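Horico Sorting Box, smoke gray

Code 193 – in stock, ships from our Plameck store

I'll admit I was not looking for another box to sell. We already carry far too many. But Nermina Živković brought one of these in for her beads back in November, left it on the counter while she had a coffee with me, and by the time she'd finished I had written down the maker's name and was looking for a supplier. So now it's on the shelf, and I've been using one at home for my own sewing bits ever since!

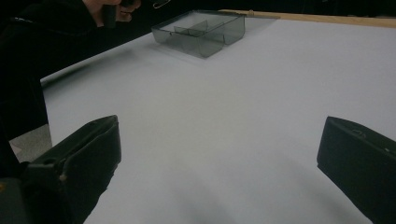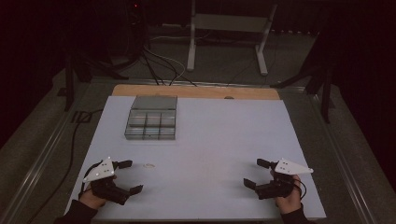

Clear plastic with a smoky gray tint, on a white tabletop.

What I keep in mine: snaps, hooks and eyes, the small bobbins, and those tiny shirt buttons that get everywhere. I used to have all of it in a cookie tin (you know the one – everybody's grandmother had it) and every time I needed a size 5 snap I'd tip the whole lot out on the ironing board. Now I can see what I've got before I go digging, and I've stopped buying snaps I already own. That alone has paid for the box.

It's a good size for beads too. Nermina does her seed beads in hers, sorted by color, and she likes that the plastic has a bit of gray in it. White and crystal beads disappear in a perfectly clear box, she says, and I tried it with some pearl ones and she's right. If you work with very dark beads you might be happier with the Boonyarit tray, which is cream colored and a little deeper. We have that one as well, code 191.

A few things to know before you order.

The walls are thin. I don't mind that, it keeps the weight down, but I wouldn't throw it in the bottom of a tool bag with a hammer on top of it. For screws and nails in the garage I'd point you to the Giruvby case. It costs more and it's ugly, but my brother-in-law has stood on his.

Don't put it in the dishwasher. I did. Lukewarm water and a drop of dish soap is plenty, and dry it with something soft or it will scratch. If you've had labels on it, a little cooking oil takes the sticky stuff off.

Static can be a nuisance in winter, mostly with sequins and the very small seed beads. Wipe the inside with a used dryer sheet and they'll stop climbing the walls.

I wouldn't store glue, nail polish or anything with solvent in it. A customer had a bottle of polish remover leak in hers and the plastic went cloudy, and there's no fixing that.

Labels: I use a paint pen straight on the outside and rub it off with alcohol on a cotton swab when I change my mind. Zofia Witkowska, who teaches our beginner beading evenings, cuts little squares of masking tape and writes on those. Both work fine. Hers look neater.

Shipping and returns

Orders in before 5 in the afternoon go out the next working day. We wrap each box in paper inside a carton, and if yours turns up cracked just send me a photo within 7 days and I'll put another one in the mail. Unused boxes can come back to the store any time that same month, with the receipt please.

If you want several for a class or a craft group, write to Wanpen Rattanakul at the store and she'll work out a price for you. She also knows when the next delivery is due, and I never do.

Goes well with: Boonyarit bead tray, fine-tip tweezers, paint pens (white or black)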